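Priltora abre testes comparativos de garras manuais em quartos e casas habitadas

21 de julho de 2023

A Priltora começou a comparar, lado a lado, duas configurações da sua garra manual Zarex, e os primeiros resultados já deixam a equipe com muita vontade de continuar! O ensaio saiu da bancada e foi para dentro de casa, entre camas, colchas e roupas dobradas, que é onde a ferramenta precisa se sair bem.

As duas configurações usam os mesmos dedos. O que muda é o curso de abertura e a rigidez do gatilho: a versão A fecha com menos esforço da mão, a versão B segura com mais firmeza no fim do movimento. Até agora foram registradas 287 tentativas de pegar, erguer e soltar peças de tecido.
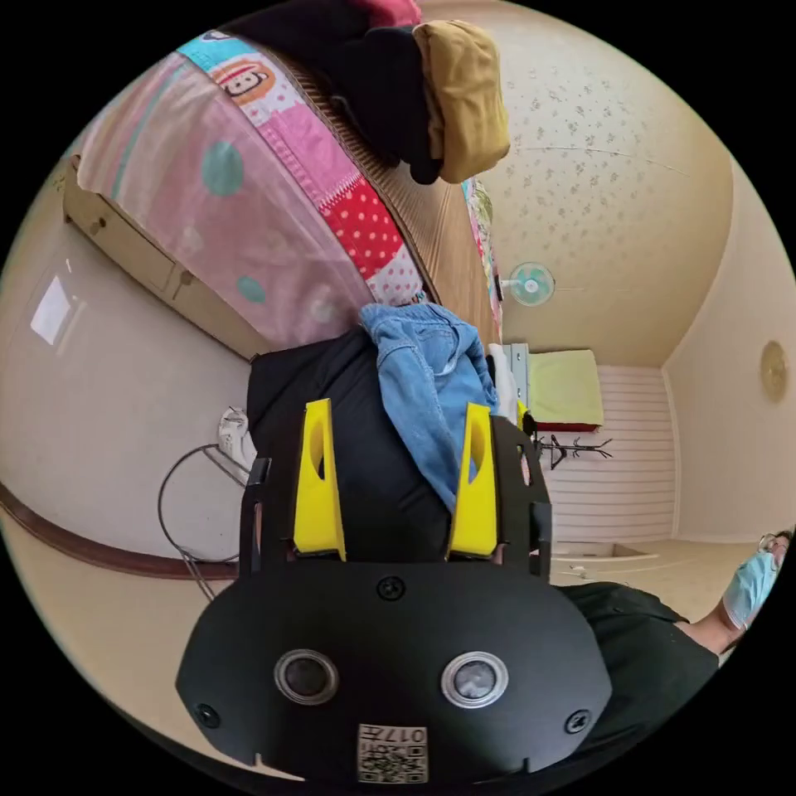

Tecido é um material difícil e fascinante para quem trabalha com garras. Uma manga dobra para o lado errado, uma costura engrossa a pega, e um lençol fino escapa com uma facilidade impressionante. Na versão A, 118 tentativas terminaram com a peça solta no ponto combinado. A versão B ainda tem uma série a completar, e por isso a Priltora prefere não anunciar uma favorita.

"A gente esperava que a garra mais firme ganhasse em tudo, e não foi isso que apareceu nas peças leves", conta Esmaeil Ansari, responsável pelos ensaios. "Foi a melhor surpresa do projeto, e já mudou o desenho do próximo gatilho."
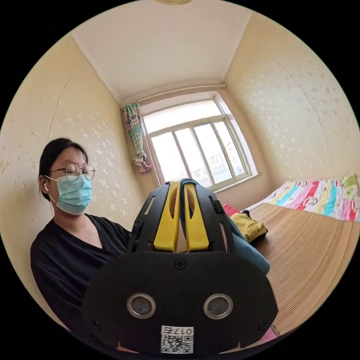
Ensaio com a garra manual de dedos amarelos em um quarto, à luz do dia.

Cada sessão dura 15 minutos, com pausa para a mão descansar (o cansaço do operador também entra na planilha, e rendeu conversas ótimas). As imagens gravadas seguem para a Flesby, parceira que cuida do software de sincronização e confere se a abertura dos dedos bate com o vídeo.

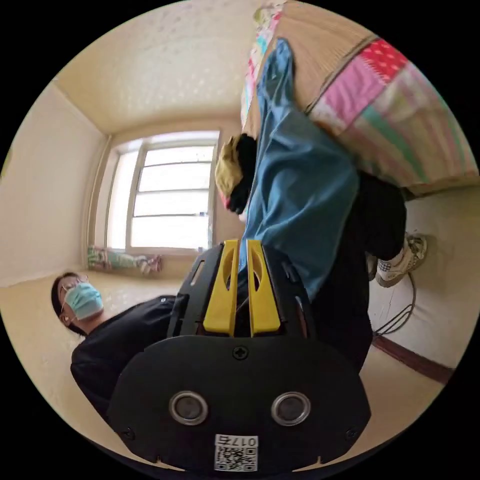 Por que testar com a garra na mão, antes de montá-la em um braço?
Porque a mão humana corrige o movimento na hora e permite avaliar dedos e gatilho sem depender do controlador do braço. O braço entra na etapa seguinte, com a configuração já escolhida.

Essa etapa está marcada para novembro, no laboratório Zarei, onde as duas versões serão montadas no mesmo braço e repetirão mais de 100 tarefas da lista doméstica. A equipe também quer comparar duas posições de câmera, uma junto à base dos dedos e outra mais recuada.
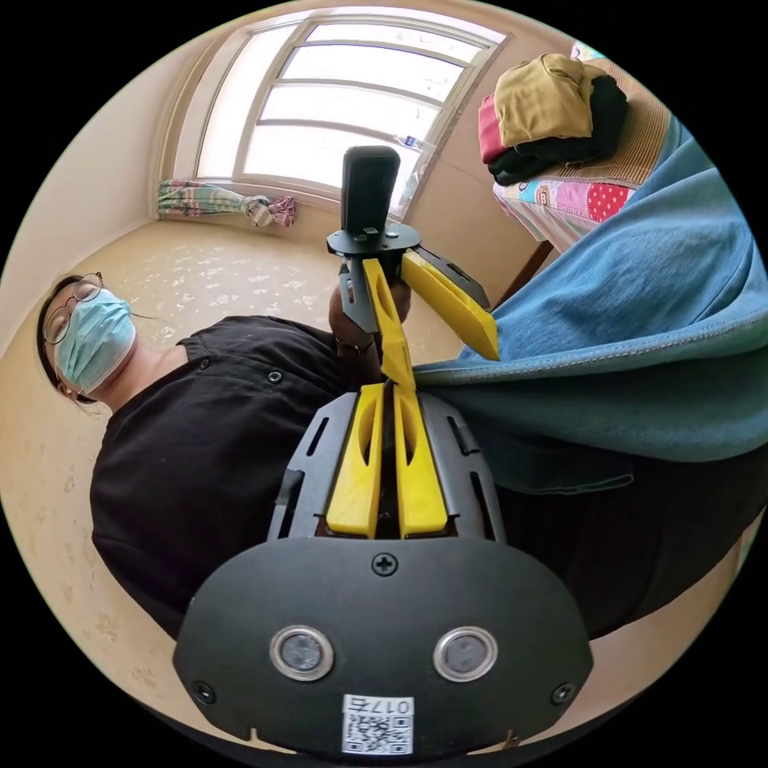

Os dados de abertura, tempo de pega e falhas das duas versões serão reunidos em um relatório aberto, com os casos que deram errado incluídos. Laboratórios e escolas técnicas que trabalham com manipulação de tecidos podem pedir uma cópia à equipe de ensaios da Priltora e sugerir peças para a próxima lista. Sugestões de roupas complicadas são muito bem-vindas!

Sobre a Priltora
A Priltora projeta garras e ferramentas manuais para pesquisa em manipulação robótica. A linha Zarex é desenvolvida com apoio de software da Flesby.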